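The Long Table at Murnov

In a river town that lost its only diner, supper has moved to the back of a hardware store

By the time I found the side door at Hendricks Hardware, the soup was already being passed. I had driven 40 miles on a county road that seemed to be made mostly of patches, and I had missed the turn twice (the sign for Murnov is behind a maple, and has been for years, and everyone who lives there thinks this is perfectly fine). A woman I had never met put a bowl in my hands before I got my coat off. "Sit by the radiator," she said. "You look like you came from far."

I had come to write about a diner, or the lack of one. The Geminier closed in December of 2019, after a long run on the corner of Mill and Front, and when a town that size loses the place where it eats breakfast, it loses a good deal more than eggs. People in Murnov still give directions by it. Turn left at the Geminier, they'll tell you, and you learn to look for a brown building with paper over the windows and a mail slot that someone has taped shut.

Karim Twal washed dishes there as a teenager, cooked there in his twenties, and was standing at the grill on the last morning. He remembers the final order, a short stack with the butter on the side, and he remembers that the man who ordered it left a tip that was bigger than the check and then sat in his truck for a long while without starting it. "I didn't know what to do with my hands the next day," Karim told me. "I got up at four-thirty. I made toast. I made more toast. My wife came down and said, who is all this toast for?"

It's a fair question, and it took him a couple of years to come up with an answer he liked.

What he has now is a supper that runs two nights a week in the back of the hardware store, past the paint counter, in the long room where the Hendricks family used to keep storm doors. There is one table, or really there are five tables pushed end to end under a lot of mismatched cloth, and everybody sits at it. You can't reserve. You can't ask for a booth, there being no booths. You pay what's written on the chalkboard, or you pay part of it, or you bring a pie, and Karim doesn't keep track of which.

The first supper was held on 21 March 2022, and 20 people came. Karim had cooked for 36. He sent the extra home in coffee cans and yogurt tubs, and over the next week the cans and tubs came back washed, several of them with something in them. One had pickled beets. One had a note asking if he would please make the lentils again. He still has that one, tucked in the frame of the mirror over the sink.

I should say something about the lentils, which I have tried to make at home four times since and can't get right. They are brown and plain to look at. He starts the onions very slowly in more oil than you'd think decent, and he lets them go past gold and past brown to the point where I would have panicked and pulled the pan. His grandmother's word for that color was a word for old saddles. Then rice, then lentils, then a lid, and then he walks away, and I think the walking away may be the part I'm failing at. I keep lifting the lid. My mother was a lid lifter too, and I come from a long line of dry rice.

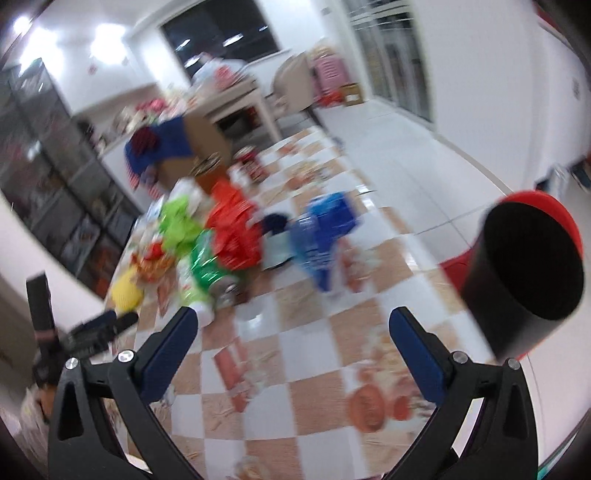 He doesn't cook only what his grandmother cooked, though. Murnov is meatloaf country, and he spent a good many years making the Geminier's meatloaf, and he would no more leave it off the menu than he would leave out chairs. There's chicken and dumplings when the weather is bad. There's a cabbage dish that came from a retired mail carrier down the road, who handed him the recipe on an index card so spotted with grease that you can see daylight through it. The bread is made by Julla, the bakery across the bridge, and it arrives still warm in a pillowcase. I asked why a pillowcase and was told that it was clean.

The seating is what I keep thinking about. In a diner you come in and look for your spot, and if you're a regular your spot is sort of waiting for you, and the people you don't care for have their own spots on the other side of the pie case. A single table doesn't allow for that. The first few weeks, Karim says, folks bunched up at the ends with the people they'd come with and left a gap in the middle like a missing tooth. So he began putting the bread in the gap. If you wanted bread, you moved. Then he put the butter somewhere else.

"It was a dirty trick," he said, very pleased with himself.

On my first night I had a school bus driver on my left and on my right a man who repairs clocks, and across from me two brothers who farm adjoining land and who, I learned later, hadn't shared a meal since a disagreement over a culvert. They weren't exactly chatting. But one of them passed the salt to the other without being asked, and the bus driver nudged me under the table so hard that I spilled my water. She told me the whole story of the culvert afterward in the parking lot, with gestures, while the snow came down on both of us, and I still couldn't tell you who was in the right.

Not everybody took to it. A few of the Geminier's old breakfast crowd came once and didn't come back, and when I tracked one of them down at the feed store he was polite about it and a little sad. He liked to read his paper, he said. He liked to be around people and be let alone, both together, and you couldn't do that with a stranger's elbow in your ribs. I understood him completely. I've eaten a great many breakfasts behind a newspaper, and some of them were among the best company I've ever had. I told Karim about the conversation, and he nodded for a while and wiped down a counter that was already clean. The next time I visited, there was a little round table by the window with one chair and a lamp. It was empty that evening. He says he'll leave it there anyhow.

Money is tight, as you'd guess. The Hendricks family charges him rent, though the rent is low, and they throw in the heat. Eggs went up and stayed up. The big stove is secondhand and has one burner that only lights if you talk to it, and the dishwasher is Karim, who has come all the way back around to the job he had at 15. In the lean months he picks up shifts at a nursing home kitchen two towns over, where, he told me with some pride, he has gotten salt back into the mashed potatoes. His wife does the books at their kitchen table and gives him the news in small doses.

I asked him once if he'd reopen the Geminier, supposing somebody handed him the keys. We were sitting out on the loading dock with coffee, and the river was high and brown and carrying whole branches along. He took so long to answer that I figured he wasn't going to.

"I'd want the pie case," he said. "I'd want the bell on the door. I don't know that I'd want the counter." He thought some more. "Maybe the griddle. That was a good griddle."

Then somebody hollered from inside that the bread was here, and he got up, knees cracking, and went to see about it.

I've been back more times than the story needed. I know the patches in that road now, and I know to look behind the maple. The last time I went it was meatloaf, and there was a baby at the table who was being handed down the line from lap to lap like one more dish, and when she got to me she took hold of my collar and wouldn't let go, so I ate my supper left-handed, and badly, and the clock man cut my meat.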